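Nikance 不具合台帳ソフトウェア 製品ページ

チームの恥を、検索できる形で残す

バグは毎日出ます。出ない日は、たいてい誰もテストをしていません。Nikanceは、出てしまったバグを書きとめ、誰かに渡し、直ったら閉じるための台帳です。それ以上のことはあまりしません。プロジェクトを予測したり、チームの気分を測ったり、朝の挨拶をしたりはしませんので、そういう機能をお求めの方は、ここでページを閉じていただくのがお互いのためかと思います。

まだ読んでいらっしゃるようなので、続けます。

できること

登録
件名、再現手順、期待した結果、実際の結果。入力欄はこの順に並んでいます。「実際の結果」に「動かない」とだけ書いて保存しようとすると、一度だけ確認の画面が出ます。二度目は黙って保存します。こちらにも遠慮というものがあります。

重複の検出
新しい不具合を書きはじめると、過去の似た記録が右側に並びます。照合するのは件名と再現手順、それに貼りつけられたスタックトレースの上位の行です。自分が前の年に登録して、自分で「仕様です」と閉じた記録が出てくることもあります。気まずいものですが、機能としては正常です。

状態の管理
初期設定の状態は「新規」「確認中」「修正中」「確認待ち」「完了」。名前の変更も追加も自由です。以前のお客様に「たぶん直った」という状態を作ったチームがあり、記録の大半がそこに集まりました。追加できる数に上限は設けておりませんが、増やすほど会議が長くなることは保証いたします。

共通の誤りの一覧
入力値の検査漏れ、権限の確認漏れ、境界値の取りちがえ、後始末を忘れた一時ファイル。よくある誤りを分類した一覧を同梱しています。不具合を閉じるときに分類を選んでおくと、四半期の終わりに、自分たちがどの誤りを好んで繰り返しているかが表になります。見たくない方のために、表は初期設定で折りたたまれています。

リポジトリとの連携
コミットの文面に記録番号を書けば、該当する記録に差分へのリンクがつきます。番号を書きまちがえた場合は、まちがえた先の記録にリンクがつきます。取り消しは記録の履歴画面から行えます。

通知
メールとチャットに対応。担当者、登録者、見守り人の三者に届きます。既定では、状態の変化と名指しの返信だけを送ります。すべての更新を全員に送る設定も残してありますが、選んだチームの多くは、翌週には通知を見なくなるようです。

版の違い

Nikance 小
利用者3名まで。記録の件数に制限なし。添付は1件の記録につき100MBまで。自分ひとりの開発で自分に不具合を割り当て、自分に催促の通知を送る、という使い方をされる方が案外いらっしゃいます。

Nikance 中
利用者100名まで。グループごとの権限、状態の変更条件、分類表の編集がつきます。設置型とクラウド型のどちらかを選べます。

Nikance 大
利用者数の制限なし。監査ログ、シングルサインオン、二つの拠点間での複製に対応。価格はお問い合わせください。価格をページに載せない製品を、私どもも日ごろ疑わしく思っております。載せていない理由は構成で金額が大きく変わるためで、見積書には内訳を全行つけます。

動作環境(設置型)

サーバー側:64ビットのLinux、メモリ4GB以上、データベースはPostgreSQL。
利用者側:現在も更新が続いているブラウザ。更新が止まったブラウザでも画面は出ますが、ボタンの一部が独自の解釈で並びます。
既定の待ち受けポート:2448。ほかの何かと衝突する場合は、設定ファイルの先頭の行で変更してください。変更後は再起動が必要です。再起動を忘れた方からのお問い合わせは、私どもの台帳の「よくある」に分類されています。

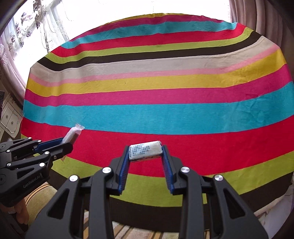 設置にかかる時間は、手順書どおりに進めば昼休みのうちに終わります。手順書どおりに進まない原因の第一位はプロキシの設定で、第二位は手順書を読む前に始めたことです。後者には今のところ修正版がありません。

移行について

表計算ソフトで不具合を管理しているチームのために、取り込みツールを用意しています。CSVの列を画面上でNikanceの項目に割り当て、試し取り込みで結果を確かめてから本番に進みます。

よくある引っかかりを挙げておきます。

・「状態」の列に色だけがついていて文字がない。CSVに書き出すと色は消えます。先に文字を入れてください。
・ひとつのセルに不具合が複数入っている。取り込みツールはこれを一件として扱います。分ける作業は人間にしかできませんし、分けた人間はたいてい途中で無口になります。
・担当者の欄が「みんな」になっている。この利用者を作ることもできますが、この利用者が何かを直した例を、私どもは把握しておりません。
・日付の書き方が途中で変わっている。書式の候補を2種類まで指定できます。三種類目が出てきた行は保留の一覧に入ります。

旧製品Maltetardからの移行は、専用のコマンドひとつで済みます。記録番号、添付、履歴はそのまま引き継がれます。Maltetardの特徴であった「保存に失敗しても成功と表示する」動作は引き継がれません。ご愛用の皆様にはお詫び申し上げます。

使っている方の声

Estrella 開発部 Gerardo Lumanlanさん
「導入前は、不具合の一覧が私の頭の中にありました。休暇を取るたびに電話が鳴るので、検索性はよかったと思います。今は電話が鳴りません。少しさびしいのですが、Nikanceにはその件を登録していません」

Tutodance 品質保証担当 Angelica Castilloさん
「踊りの教材を配信するアプリなので、『二拍目で映像が遅れる』のような、言葉にしにくい不具合が多いんです。再現手順の欄が番号つきで、順に書かされるのが最初は面倒でした。今でも面倒ですが、開発側から『再現しません』と返ってくることは減りました」

Leonora Buenaventuraさん(個人開発)
「小の版をひとりで使っています。夜の11時に自分で登録した不具合に、翌朝の自分が『情報不足』と書いて差し戻しました。どちらの言い分も分かります」

セキュリティ上の不具合の扱い

通常の記録とは別の、閲覧者を限った区画に保存できます。登録の時点で「公開前」の印をつけると、検索結果にも通知の件名にも内容が出ません。通知には「区画内の記録が更新されました」とだけ書かれます。味気ない文面ですが、味のある文面で脆弱性が漏れるよりはましだと判断しました。

公開の準備ができたら、区画の管理者が印を外します。外す操作には二人の承認が必要です。管理者がひとりしかいない場合は、先にもうひとり任命してください。設定画面に回避策を探しに行く方がいらっしゃいますが、用意していません。

Nikance自体に見つかった脆弱性は、修正版の公開と同時に、お客様用ページの「自分たちの分」という欄に掲載します。直近では6月に、添付ファイル名の検査に漏れがあったことを掲載しました。分類は「入力値の検査漏れ」。同梱の一覧の先頭にある項目です。作った側が先頭の項目に引っかかったわけで、この件は社内で長く語り継がれる見込みです。

サポート

問い合わせ窓口は平日の9時から17時まで。担当はJennylyn CruzadoとRóisín Costelloです。Cruzadoは設置と移行、Costelloは連携と権限まわりを受け持っています。どちらに送っても適切なほうへ回りますので、宛先で悩む必要はありません。

お問い合わせの際は、次のものを添えてください。

・版の名前と番号(画面の左下に出ています)
・設置型かクラウド型か
・エラーの文面。写真でもかまいませんが、文字のほうが早く調べられます
・直前に変更したもの

最後の項目に「何も変えていません」とお書きになる方が多いのですが、その場合は「変えたけれど関係ないと思っているもの」もお書き添えください。そちらから先に調べます。

よくいただくお問い合わせ

日本語以外の画面はありますか。
英語とスペイン語があります。利用者ごとに切り替えられます。登録された記録の本文は翻訳されません。

利用者が減ったとき、費用は下がりますか。
更新の時点の人数で計算し直します。退職した方の利用者登録を消しても、その方が登録した不具合は残ります。名前の横に「在籍せず」と表示され、割り当て直すまで一覧の上に居座ります。

スマートフォンで使えますか。
閲覧と返信、状態の変更ができます。新規の登録もできますが、再現手順を親指で書きとおした記録には、独特の簡潔さがあります。

データの持ち出しはできますか。
CSVとJSONで、添付も含めていつでも全件書き出せます。解約手続きの画面にも書き出しのボタンを置いてあります。引きとめの画面は挟みません。一度作ったのですが、社内の試験で「閉じるボタンが見つからない」という不具合として登録され、優先度「高」がつきました。

人工知能は入っていますか。
重複の検出は文字列の照合で、統計の式がひとつ入っています。それをどう呼ぶかは、お客様の稟議書のご都合にお任せします。

開発の進めかたは公開されていますか。
Nikanceの不具合はNikanceで管理しており、公開できる分はお客様用ページから閲覧できます。いちばん古い未完了の記録は「一覧の余白が気になる」で、担当者は三回替わりました。

試用

クラウド型は、申し込みフォームの送信後すぐに使えます。カード情報は不要です。期限が来ると閲覧だけの状態になり、記録は消えません。設置型の試用をご希望の場合は、窓口までご連絡ください。手順書をお送りしますので、始める前にお読みください。

試用中に入力した記録は、そのまま本契約に引き継げます。「テスト」「テスト2」「あああ」という件名の記録も等しく引き継がれますので、ご契約の前に一度、一覧をご覧になることをおすすめします。

資料請求・見積もり依頼・試用の申し込みは、ページ右上のボタンからどうぞ。ボタンが見えない場合は、ブラウザの幅を広げてください。この件は登録済みで、現在「確認中」です。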